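Search this site Type and press enter

Cleaning and Caring for Tracks, Rails and Small Hardware

by Ivone Lacerda

In my house in Ostville there are many things that slide, and for years I cleaned only what I could see from my own height. The floor yes, the shelves yes, the rails never. Then one door began to make a noise like a spoon in a coffee grinder and I had to learn. I write down what I do now. It is a simple job and it needs few tools.

What I keep in the box

An old toothbrush with the bristles cut short. A soft paintbrush, the kind for window frames. Cotton cloths from old T-shirts, because paper towels leave pieces on the screws. A screwdriver with changeable tips. A small bottle of dish soap mixed with water, two drops are enough for a cup. Dry silicone spray. A flashlight that can stand by itself on a shelf.

I bought my box at Keskin, the hardware store on the corner, and it has served me well, but a shoe box will do the same work.

Start with dry dust

The mistake I made in the beginning was to take a wet cloth immediately. Dust and water make a gray paste, and this paste goes in the corner of the rail and stays there. Brush first, always dry, from one end to the other. If you have a vacuum cleaner with a narrow nozzle, hold it close to the brush with your other hand.

For a rail that is high up, put an old sheet on the floor and wear glasses. I wear my reading glasses and they are good enough. Stand on a real stepladder and move it often. Please do not stretch to save one trip down.

Then the damp cloth

Wrap the cloth around the tip of a wooden spoon handle or a flat butter knife, and pull it slowly through the channel. Turn the cloth when it is dark. Dry it the same way with a second cloth. On painted metal I use only soap and water. I tried vinegar on one rail in the hall and it left a dull place that I still see every morning.

The ceiling next to a rail gets fingerprints when we work. On matte white paint, do not rub. Press with a clean white eraser, the soft kind for drawing, or touch it with a cloth that is almost dry. Rubbing makes the place shiny and this is worse than the finger.

Screws, bolts and clips

When the dust is gone you can see what is loose. Put one finger on each bolt and try to move it. If it moves, tighten it by hand until it stops, and after this a quarter turn with the tool. More is not better. I broke the head of one bolt in this way, and to take out the rest of it cost me an afternoon and some bad words.

If a screw turns and turns and never becomes tight, the hole is too big now. In wood, fill it with wooden toothpicks and a little wood glue, cut them flat, leave it until the next day and put the screw back. In metal this trick does not work, you need a slightly thicker bolt or a nut behind.

Take a photo with your phone before you remove anything. A bracket that looks the same on both sides is often not the same.
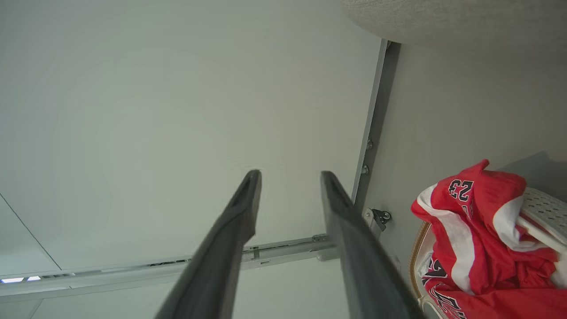 Hinges and moving parts

A small hinge wants very little. Open and close the door slowly and listen where the noise comes from. Clean the pivot with the toothbrush, then one short spray of silicone on the cloth, and wipe it on. I do not spray directly, it goes on the wall and the paint will not take it away easily. Cooking oil is a bad idea - it is nice for one week and then it becomes sticky like honey.

If the door still falls to one side, the hinge is probably fine and the screws that hold it are not. See the part about toothpicks.

How often

I do the kitchen rails two times in a year, because of the grease, and the others once, in December, before my guests come. The wardrobe track in the bedroom gets a dry brush when I change the winter clothes, since everything is out already. A child's room needs more. I have found raisins.

Storing the small parts

Spare clips and bolts go in a jar with a piece of tape on it, and on the tape I write the room and not the name of the part. I never remember the name of the part. For the very small ones I use an empty mint tin. If you got a little key with the furniture, tape it inside the door, near the top where it does not disturb.

Next time I will write about curtain rings, which several readers have asked for.

Contact | Copyright Ivone Lacerda | Back to top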